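Vamwood Hand Gripper Kit: Laundry Folding Review

August 24, 2021 | By the Hardware Desk

Print this article | E-mail this article

Vamwood wants $1045 for a kit that records you folding clothes so a robot can learn it later. Gramico sells a plainer one for $600.

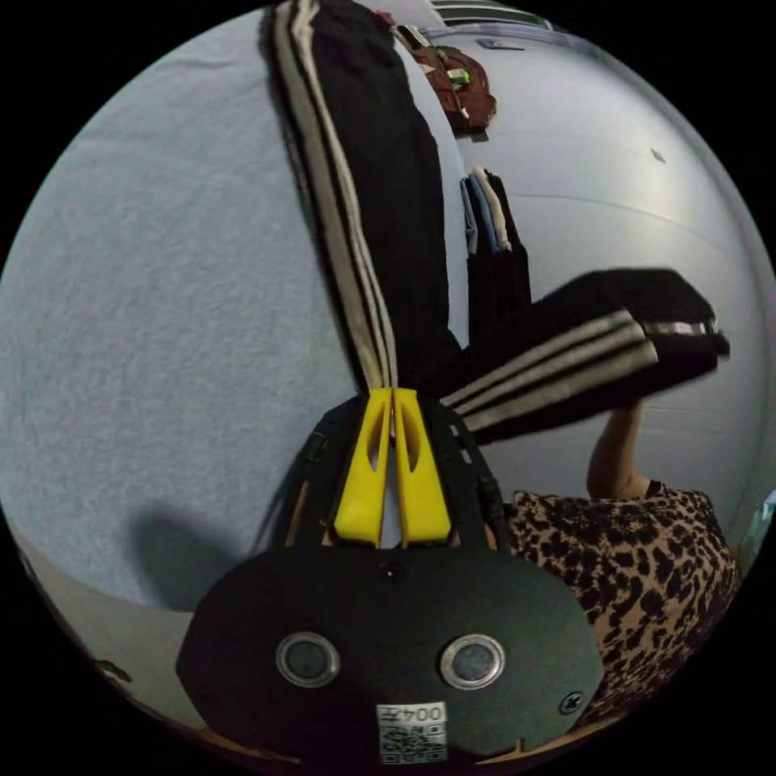

Grip was my first worry. Slick fabric beats most cheap fingers. The yellow ones do pinch track pants between their tips, but with a hand pulling the cuff at the other end, I wouldn't call that a folding test.
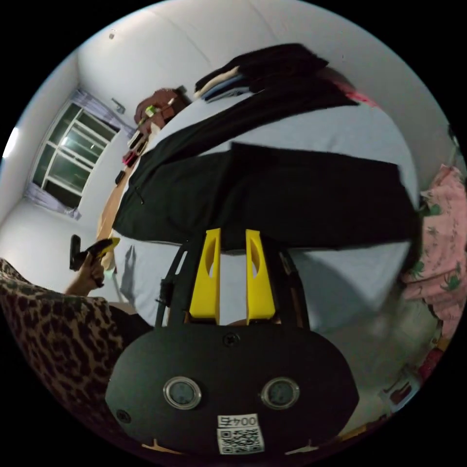

The manual talks about "natural motion." I don't buy it. Reaching over a bed to a black garment laid out flat, you have a fat round housing between you and the cloth, and I never forgot it.
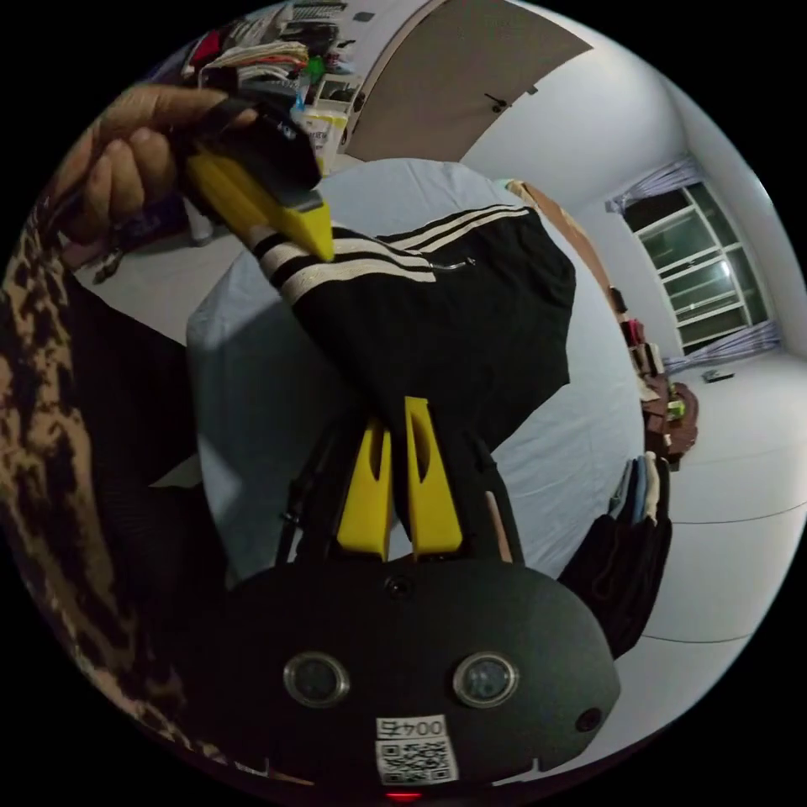

Track pants on the bed, gripper fingers open.

Vamwood promises better software in September. I'd wait for it.

Related items
Van Dijk wrist mount, short review
Vinden starter arm: is 257 pages of manual too many?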